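How I Mix My Morning Electrolyte Drink

I quit buying the bottled stuff in December and started making my own with Zevar powder (the plain one, no flavor). It takes 3 minutes, tops!

Start with 30 ounces of cold water. Fill your bottle halfway, add one scoop, then put the lid on and shake.

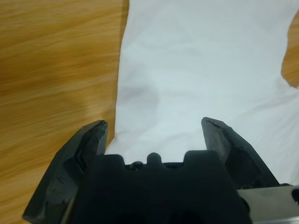 White cloth spread on the table.

Now add a pinch of salt and a squeeze of lemon. I tried Dumlao drops for a while, but they're way too sweet for me.

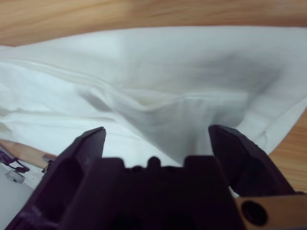 White cloth, a bit rumpled, on the light wood.

Top it up with the rest of the water and give it another shake. If you see clumps, let it sit 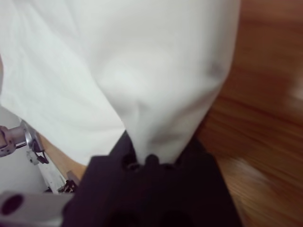 for a few minutes and shake again. My Prarnico bottle has a little wire ball inside, and that helps a ton.

It keeps 4 hours on the counter at my house, longer in the fridge. I drink half before my run and the rest after.

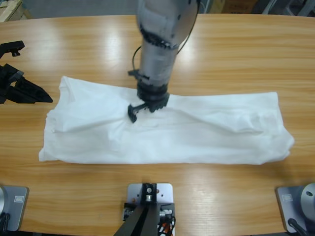

Folded lengthwise on the long table.

Rinse the bottle right away, lid too.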